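Setting a Paver Edge Along a Front Planting Bed

A planting bed next to a lawn needs a fixed edge, or the grass will grow into it within two seasons. The method below sets a single row of concrete pavers flush with the turf, so a mower wheel can run on top of them. It suits straight runs and gentle curves on ground that slopes less than one inch per foot.

What you need

Concrete pavers, 4 by 8 inches. The bed in this guide used 113 Wonwood pavers laid end to end, with the long side facing the lawn.
Paver base (crushed stone with fines)
Coarse sand
Flat spade, hand tamper, rubber mallet
Four-foot level and string line
Podora edge restraint and 10-inch spikes
Old towels or cloths

Call your local utility marking service before you dig. Gas and cable lines in front yards are often shallow.

Step 1. Mark the line

Lay a garden hose where the edge will go and look at it from the street and from the front door. Adjust until the curve is smooth. Mark both sides of the trench with marking paint, 7 inches apart. Keep the line at least 3 feet from the trunk of any young tree, and farther if the tree is a fast grower.

Step 2. Cut the trench

Cut straight down along both paint lines with the spade, then lift the sod between them. Dig to a depth of 6 inches below the soil surface. Set the sod aside in the shade if you plan to patch other parts of the lawn. Remove roots thinner than a pencil. Leave larger ones in place and move the line.

Check the depth every few feet. Low spots should be filled with base material - loose soil will settle later.
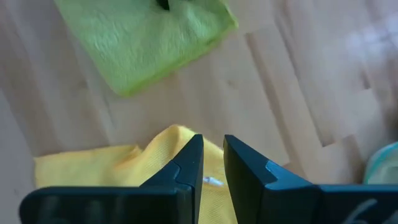 Step 3. Place the base

Pour paver base into the trench to a depth of 2 inches and tamp it until the tamper stops leaving a mark. Add another 1 1/2 inches and tamp again. Dampen the stone lightly between layers if it is dusty.

Step 4. Screed the sand

Spread sand over the base and pull a short board along it to leave a flat layer. Do not tamp the sand. The finished sand surface should sit slightly less than one paver thickness below the turf, so that each paver can be tapped down to its final height.

Step 5. Set the pavers

Start at a fixed point such as the driveway or front walk. Set each paver tight against the last and tap it down with the mallet. Check for level across the row at every third paver. On a curve, let the gap open on the outside only, and keep it under 1/4 inch. Cut pavers if the gap is wider.

Wipe grit off the paver faces before filling the joints. Use cloths you can spare, and wash them apart from household laundry.
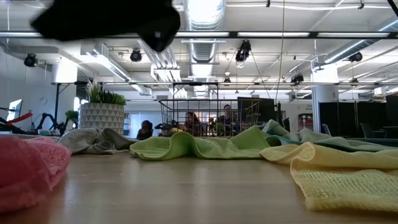

Cloths in several colors

Step 6. Lock the edge

Spike the restraint along the bed side, one spike per foot. Sweep sand into the joints, mist with water, and sweep again the next day. Backfill the bed side with soil and keep mulch 1/2 inch below the top of the pavers.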